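Umton Home Robotics, Soltanstead
Call for participants: help us find out why our grippers let go

We are looking for 19 people to spend a little time with us in October, hanging up shirts and telling us what goes wrong. You don't need any background in robots. If you have ever hung up your own laundry, you already know the job!

Some of you may have heard that we stopped our Lulach clothes-handling trials this summer, and we would like to be open about the reason. During a long run of hanging and unhanging, the fingers on one of our grippers opened when they should have stayed closed, and a hanger came down on a colleague's wrist. She was bruised and a bit shaken, and she is fine now, but we don't want it happening in anyone's home. When we went back through the logs we found 179 slips that had been written down as "operator let go early" (which, we're sorry to say, was a little unfair on the operators). We now think many of them came from the finger pads and the way they take the weight of a hanger at an angle, and we need fresh hands to help us check.

What you would be doing: working with a hand-held gripper, you'll move shirts on hangers to and from a coat rack, at your own pace, and stop whenever something feels loose, stiff or just plain odd. We would much rather have a session with ten stops in it than one where somebody was too polite to speak up. Each session lasts 60 minutes, with a break whenever you want one, and we ask everyone to come for 2 sessions.

You should be 18 or over and comfortable standing and lifting your arms to shoulder height. Left-handed people are especially welcome, as we have had far too few. Please tell us beforehand about any recent hand, wrist or neck injury.

We pay for your time and your bus fare, and there is always coffee. To sign up or just ask a question, write to Jeptoo Mohamedi at the Makokha Building front desk, or stop by any afternoon before four. 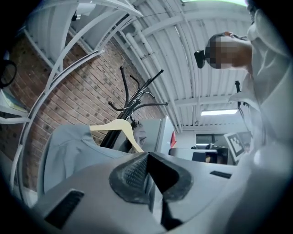
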